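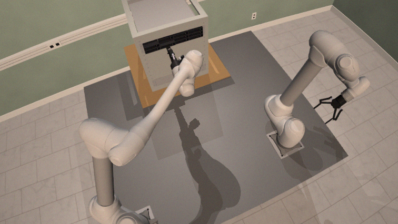 Cell model, left arm at the cabinet, right arm parked

From: Rūta Mockus
To: cell-support list
Date: 1/15/24
Subject: Re: Left arm approach at the vent panel

Innes Lindsay wrote:
> Before I load the new approach point on the Unen cell, can someone
> confirm two things? Does the right arm stay parked while the left
> one is at the cabinet, and do we still use the old tool offset? The
> last offset I have is from October and Callum changed the tool after
> that.

Innes,

Yes, the right arm stays parked. Its park pose is folded up, gripper open, fingers out past the right edge of the mat. Please don't move it closer in. Dariusz tried that at Jodham and lost the clearance he needed for the left elbow.

Don't use the October offset. Callum's tool is 6 mm longer. Measure it again from the wrist flange and enter the new value before you touch the approach point. The program is number 472, and the speed override should be at 21 percent until you have run it through by hand.

The left arm should come up to the front of the cabinet from below, with the black tool pointed at the slotted panel. Check it in the model first.
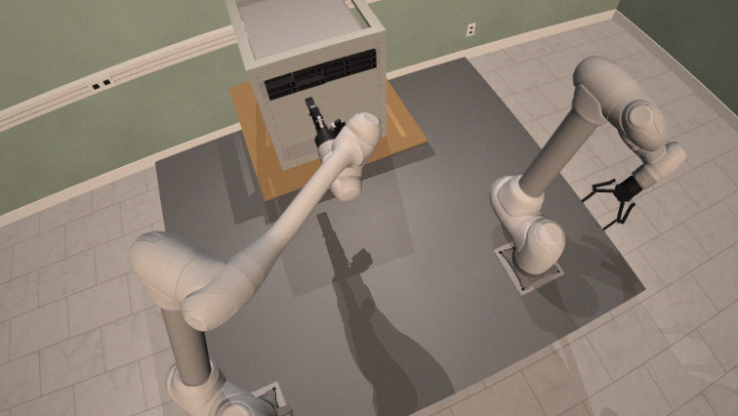
Order of work

1. Back up both controllers.
2. Park the right arm and lock out its program.
3. Measure the tool and enter the offset.
4. Step through 472 by hand, then run it at 21 percent.
5. Go to 100 percent only after Fiona has signed the sheet.

Send me the offset when you have it and I will update the model.

Rūta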